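4.2 What the return figures can and cannot show

The Rurkilcombe deposit trial is cited a good deal in favour of charging for takeaway cups, usually by way of one number. Of 2695 cups issued with a deposit, all but 457 came back. Put as a return rate this is 83 per cent, and it is in that form that the result has passed into guidance notes, two council strategies and the sales material of at least one supplier. We have no quarrel with the arithmetic. Our doubt concerns what is being counted.

A cup was recorded as issued when a member of staff pressed a key on the till, and as returned when its code was read by the Skiteo app at any of the 19 outlets taking part. These are different acts, done by different people with different reasons to do them well. The key was pressed in a queue. The code was read when somebody wanted their money back. One would expect the second to be done carefully and the first to be skipped at busy times, and the outlet logs suggest as much. At four outlets there are days on which more cups were returned than issued over the whole week before. The trial report treats these days as customers carrying cups across town from one shop to another. Some may have been. But the same pattern would appear if cups went out without being rung up, and the report gives no means of telling the two apart.

The direction of the error matters. Every cup that left without being recorded and then came back adds one to the top of the fraction and nothing to the bottom. Every cup that left without being recorded and was then lost adds nothing to either. Both make the scheme look better than it was. We tried to put a size on this from the stock counts, which were meant to be taken monthly, and could not do so. Counts exist for January and for the closing week, and between them three outlets changed hands and one began storing its cups at a sister branch outside the trial area.

4.3 Drinking in and taking away

A second difficulty is the customer who never leaves. Deposit schemes are argued for as a cure for cups dropped in streets and parks, and the gain claimed for them rests on a comparison with single-use cups carried off the premises. In Rurkilcombe the deposit was charged on any drink served in a scheme cup, and nine of the outlets used scheme cups for people sitting in as well. Those cups had a few metres to travel. Their return rate should be close to perfect under any rules at all, including no deposit.
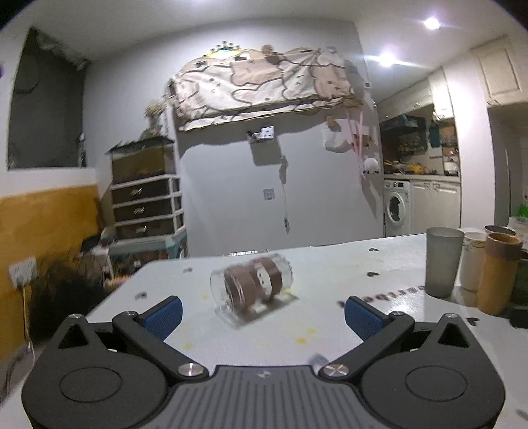
How large a share of the total this was is not recorded. The report's authors refer to it as "modest" in a footnote and give no source. Guo's own visits, made at different hours to six of the nine outlets, gave a very mixed picture. In the Palau arcade, where there is almost no seating, nearly everyone walked off with their drink. At the larger cafés near the station, sitting in was the rule for most of the afternoon and the exception before nine. A share worked out from one kind of outlet would be badly wrong for the other, and an average of the two would be wrong for both.

We would add that "drinking in" is itself a poor category. People sit down, finish half a drink and take the rest to the bus stop. Others buy to take away, find it raining and stay. Till staff are asked to put each sale in one of two boxes for tax purposes, and they do it in the first second or two of the exchange. Zou, in an unpublished note on till coding that deserves to be better known, found that staff at the same counter could differ widely in how they used the two boxes over the same shifts. Any study that takes the boxes at face value (the present authors have done so in the past) is building on sand.

4.4 The survey

The trial report leans for the rest of its case on a survey of 128 customers. They were asked whether the deposit had made them more likely to bring a cup back, and a large majority said that it had. It is hard to know what else they could have said. They were approached at the return point, with a cup in their hand, by someone wearing the badge of the scheme. Customers who had thrown a cup in a hedge the day before, or who had stopped buying coffee in the town altogether, were not at the return point to be asked.

The wording did not help. "Has the deposit encouraged you to return your cup?" offers one respectable answer. No question was put about what people had done with cups before the trial, so there is nothing to set the answers against. Ye has pointed out to us that the form also asked for a favourite cup design, ahead of the question on deposits, and that the designs were much liked. A cup that people like well enough to take home is, from the point of view of the scheme, a lost cup. The report lists popularity as a success on one page and losses as a puzzle on the next.

We do not suggest that looks are beside the point. The setting in which a drink is served plainly affects how long people stay, how they treat what is on the table and whether they clear up after themselves, and café owners spend money on that belief. Surfaces, prints and furniture vary so much from one room to the next (Figure 3 shows one patterned surface) that comparing outlets without noting them seems careless. The trial report says nothing on the matter. Outlets are described by floor area and turnover only.
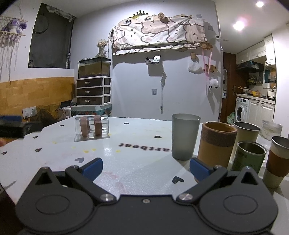 Figure 3. White tabletop printed with dark hearts.

It would be easy to go too far the other way and find in decoration the cause of whatever is left over once price has been dealt with. Several papers do this. The usual method is to visit a handful of cafés, score them for warmth or charm on a five-point scale, and report that the charming ones have tidier tables. Since the person giving the score has generally seen the tables first, the finding is not a surprise. We have yet to see such a study in which the scoring was done by someone kept apart from the clearing-up data, and until there is one we would leave the claim alone.

4.5 What would change our minds

Three things would go some way to meeting these doubts, and none is costly. The first is a stock count at every outlet on the same day of each month, done by someone other than the outlet manager. The second is a separate code for cups used on the premises, fixed by the colour of the lid or by its absence so that till staff have nothing extra to decide. The third is a street count of dropped cups before and during the trial, on routes chosen in advance. The Rurkilcombe team did carry out a street count during the trial. There is none from before it.

Even with all this in hand, a town that volunteers for a trial is unlikely to be like a town that has a scheme imposed on it. The outlets had agreed to take part and had been given their first stock of cups free. Two of the owners sat on the group that drew up the rules. We take up the question of who volunteers in Section 5, where the position is, if anything, less comfortable.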